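The call came to the consular section at ten past six, before the day staff had badges on. A man in Bulunen, speaking slowly in good English, said an American was dead and asked what he was supposed to do with the suitcase.

Thomas Farina wrote down the name, the hotel and the room. He had been at the post in Bolmont for 14 months, and this was his third death. The first two were heart attacks. He asked how the man had died.

"Shot," the caller said. "The police did not tell you?"

The police had not told him. They did not tell him at eight either, when he rang the district office, or at nine, when he rang the ministry and was put on hold. At ten a clerk confirmed that a foreign national had been found on the Illska road. She would not confirm which nation.

The dead man was Meinecke, a surveyor, 51, on a contract to map water lines. He had registered with the embassy in February and ticked the box for text alerts. Under next of kin he had listed a sister in Ohio and no phone number. 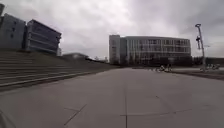
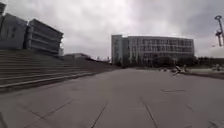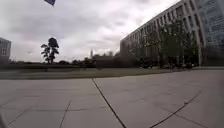

Farina found the sister by noon, through the county. She picked up on the second ring and he said the sentences he had been trained to say, in the order he had been trained to say them. She asked whether her brother had been alone. He said he didn't know. He walked out while she was still on the line, the phone against his ear, because the office had gone quiet and people were listening. Outside there was only paving, big grey slabs with dark joints between them, and he followed one of the joints with his shoes while she talked. She said Meinecke used to send her pictures of manhole covers. She asked what it would cost to bring him home, and he told her he would find out.

The ministry's statement ran four lines. It gave the age wrong and called Meinecke a businessman. A group that had never been heard of claimed the killing, and by evening another group had claimed it too. The ambassador's office wanted a draft in 20 minutes. Farina wrote that the embassy was aware of the reports and was in touch with the family. He took out "tragic" and somebody upstairs put it back.

The suitcase arrived two days later in the back of a hotel van. The driver wanted 500 for fuel and had no receipt. Farina paid him from his own wallet and carried the case up himself. He made the inventory at his desk: shirts, a razor, a level in a leather sleeve, 3 notebooks of measurements.

He dated the form 01/08/2025 and signed it. Then he called Ohio to ask if she wanted the notebooks sent separately.

"What's in them?" she said.

"Numbers, mostly. Depths."

She told him to send them first.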